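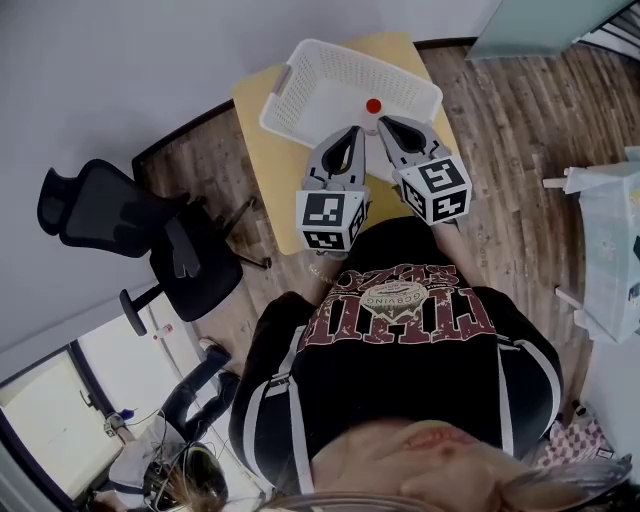
The red ball, the white basket and the light wooden table.

About Kornness

Kornness sorts, stores and lends out small things. Balls, mostly. Also beanbags, rings, wooden eggs, and a box of rubber frogs that came with the lease and has proved more popular than anything we paid for.

We opened in Duvumdale in February, in the unit behind the old Filali carpet showroom, with one shelf and a sign that said "Konress." The sign was corrected at our expense. Schools, day camps and rehab clinics borrow a kit for a term, use it hard, and send it back in whatever state they like. We clean it, match it up and put it in the right basket. That last part is most of the job, and we have opinions about it.

A basket should be open at the top, so you can see what's in it without a ceremony. It should have holes in the sides, because things get washed and water has to go somewhere. It should be white or something close to it. We tried navy for a month and lost a whole set of marbles in plain sight.

Balls go in one at a time. Tipping them in from a bucket is faster, and then you spend the afternoon under the furniture. A ball will always find an office chair and settle in among the casters, where it can stay until spring cleaning - we have the records.

Our catalog now runs to 3,228 pieces, and almost 200 of them are red balls. People ask for red. We've offered them a very nice green.

What we lend

The Wuvoma kit is our standard set: 100 pieces, two baskets, and a laminated list that comes back chewed more often than you'd think. Smaller kits can be made up on request. We don't lend anything that makes noise, after an incident with the whistles.

Visiting

The lending room is open weekday mornings. Ring twice, as the first ring is usually taken for the dryer. Returns can be left in the blue bin by the side door, lid down, please. The raccoons have already borrowed one kit and are not members.

Page last updated June 15, 2019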